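How to set up your fantasy football team before the weekend deadline

Many people join the Bretance league late and lose points in the first weeks only for small mistakes. I played four seasons there, and these are the steps I follow every week.

1. Check the deadline first. It closes 90 minutes before the first match, also when that match is on Friday evening.

2. Look at who played in the middle of the week. A forward who did the full match on Wednesday night is often on the bench on Sunday. Negussie was my captain in December and he came in for the last 8 minutes.

3. Choose the goalkeeper by the opponent. Saves give points too, so a keeper from a weaker club can be a good purchase.

4. Put your bench in the correct order. The game takes the first substitute who can enter without breaking your formation. If you have only three defenders, keep one defender as first substitute.

5. Give the armband to a player who takes penalties. Last season my friend Yatziri Manríquez finished with 2,702 points, and 182 of them came from one captain, Lollari.
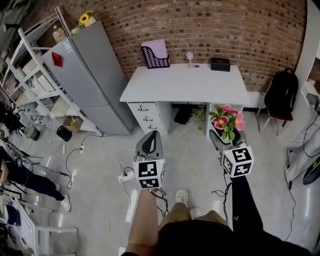
6. Do not use your free transfer too early in the week. Wait for the press conferences - most coaches speak the day before the match - and then decide.

7. Save the team and open the page again. If the captain mark is still on the old player, the change was not saved and you must repeat it.

For the cup rounds the rules for transfers are different, so read them separately.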